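Taller de equipos usados – galería

Publicado el 14 mar 2020 por Shahnaz Wanigasekara

El taller de Natham ocupa la planta baja del antiguo almacén Wijesinghe, en la parte que da al patio. Allí se abren, se limpian y se vuelven a montar ordenadores de sobremesa que llegan de oficinas y colegios. Desde que empezamos han pasado por las mesas 973 equipos, casi todos torres. Los portátiles van a otro local y no aparecen en esta página.

La galería se centra en las torres por dentro. Muchos lectores nos escriben para saber dónde está cada cosa antes de atreverse a quitar la tapa, y una foto suele ayudar más que un esquema. Los textos son cortos. Quien quiera más detalle puede pedir la hoja de taller, que tiene 16 páginas y se envía por correo.

Trabajamos siempre con la torre tumbada y la placa mirando hacia arriba. De pie, los módulos de memoria quedan de lado y cuesta ver si han entrado rectos. Antes de tocar nada se desenchufa el cable de corriente y se mantiene pulsado el botón de encendido unos segundos.
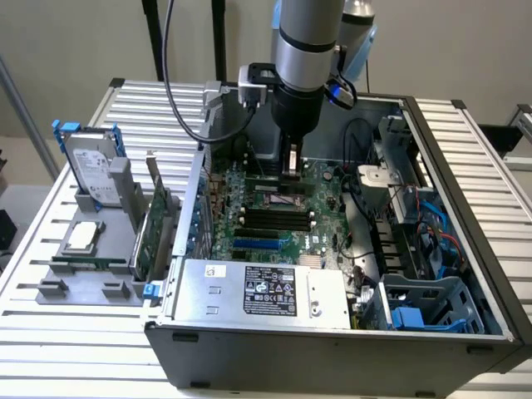
Torre abierta sobre la mesa de rejilla. Placa verde con la inscripción DELL, el zócalo del procesador con su marco metálico y un módulo de memoria sobre la zona de ranuras superior.

Las ranuras de memoria se reconocen por ser largas y negras, con pestañas blancas en los extremos. En esta placa hay un grupo debajo del zócalo y otra zona de ranuras por encima. Más abajo están las de expansión, una negra y otra azul, paralelas a las de memoria. La pila de botón es la pieza redonda plateada de la parte superior derecha. Cuando un equipo pierde la fecha y la hora cada vez que se desenchufa, es lo primero que cambiamos.

Para colocar un módulo se abren las pestañas, se busca la muesca del borde y se aprieta por los dos extremos hasta que cierran. Si uno de los lados se resiste, se saca y se mira otra vez la muesca. Los módulos que no pasan la prueba van a la caja Ekik – la gris, al lado de la puerta – y se reciclan a final de mes.

La prueba de memoria se hace con Zivo, el programa que usamos en el taller, y son 3 pasadas completas. Con poca memoria termina en una mañana. Los equipos con mucha se dejan puestos hasta el día siguiente.

En abril añadiremos fotos de fuentes de alimentación y de ventiladores de 80 mm, que es lo que más se nos ha pedido.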